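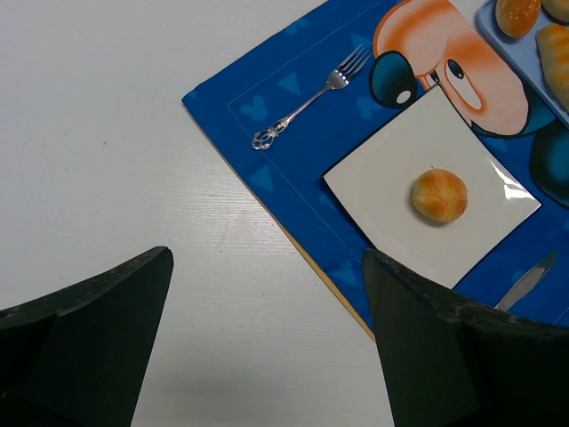 Saragih wrote in after the June issue to ask whether the Voltcombe table-setting kit is worth buying for a small workshop, or whether the same money would go further on a better arm and a box of cutlery from the supermarket. Two other readers have asked much the same thing, so the kit gets the long slot this time.

**What is in the box**

The kit is sold as an add-on for bench-top arms with a parallel two-finger gripper. It contains a wrist camera, a mounting ring, a pair of black fingers, a powered hub, and a licence for the task software. There is no arm and no tableware. Voltcombe assumes you own the first and can find the second in a kitchen drawer, and the manual says only that the items should be "of ordinary household size". We read that as permission to be awkward. Our table had a blue cartoon placemat laid on the diagonal, a square white plate, a fork with an openwork handle, a silver knife and a small bun.

**Fitting**

The ring bolts on with the four screws supplied. It is a tight fit and the screws are short, so start all of them before tightening any. The cable leaves the camera on the left, and on our arm it fouled the wrist joint at full rotation until we re-routed it through the spare clip. Flillov sells an angled lead that would cure this — we have not tried it.

Calibration uses a printed card and takes one pass over the table. The software will not start a task until the card has been seen from three heights. If the room lighting changes a great deal you will be asked to do it again, and there is no way to skip the request.

**The camera**

The view runs down past both fingers to the table, with the fingertips always in shot. That costs some area in the bottom corners. With the right finger over the corner of the plate, the lower end of the knife is hidden from the camera altogether, and the software has to work from the blade. It does keep a memory of what it saw on the approach, and there is a setting for how long that memory is trusted. The default is 2 seconds. We raised it slightly for knives and left it alone for everything else.

Resolution is adequate. The fine grain in our white tabletop is readable, as are the narrow gaps between the fork tines. Exposure is fixed during a task and cannot be set by zone. Polished metal and glazed china both throw bright patches, and the one near the right corner of the plate is typical. A matt plate would be kinder, although few people eat off one.

**Recognition**

Voltcombe supplies models for plates, cutlery, cups and what the menu calls "small food". Square plates are listed as supported. Ours was turned so that its corners pointed up, down and to the sides, and the outline was found without trouble against the mat.

Patterned cloth is the harder test. The mat has a pale line printed inside its border, and on the first evening the software took this for the edge of the mat and placed the fork too far in. Ticking "printed border" in the cloth menu corrected it. The large cartoon face, which lies partly under the plate, produced a stray label on its nose at low confidence. It was never chosen as a target.

The fork was the best of the cutlery. Its ornate end shows blue cloth through the openings, and we expected the handle to be reported as shorter than it is. The software instead outlined the whole piece and offered a grip at the neck. You can move the grip point by hand in the planner, and for heavy handles you should.

**Bread**

The soft-item mode limits closing force and is the main reason to buy this kit over the older one. It offers a grip width before it moves, and you can accept or overwrite the figure. A lone round bun on a plate is an easy case. Rolls lying close together on a tray are less so, and the planner will sometimes propose a grip that spans a pair of them. Set the item count to one before you start. Crumbs and threads are ignored at the default setting, which suited us.

**Software and logging**

Each run is saved with its video, joint positions and gripper width. The free tier keeps 400 runs on the local disk and then overwrites the oldest with no warning. Move anything you care about. The paid tier raises the limit to 3000 and adds export to a plain file format that Paremmont's planner will open. Our copy was build 1062. Earlier builds lack the cloth menu, so check the number before you judge the results on a patterned mat.

The manual is clear on installation and thin on everything after it. The section on cutlery is a page long and half of that is about spoons.

**Verdict**

For Saragih's purpose, yes, provided the arm is already in place and repeats well. The kit adds a good camera mount, decent fingers and a soft-item mode that would take a long while to write from scratch. It will not rescue an arm with play in the wrist. Buyers who handle only boxes and blocks can stay with the older kit, which uses the same ring.

The review set stays on the bench until the next issue. Readers who want a particular item tried should send its size and material — glassware requests are already in the queue.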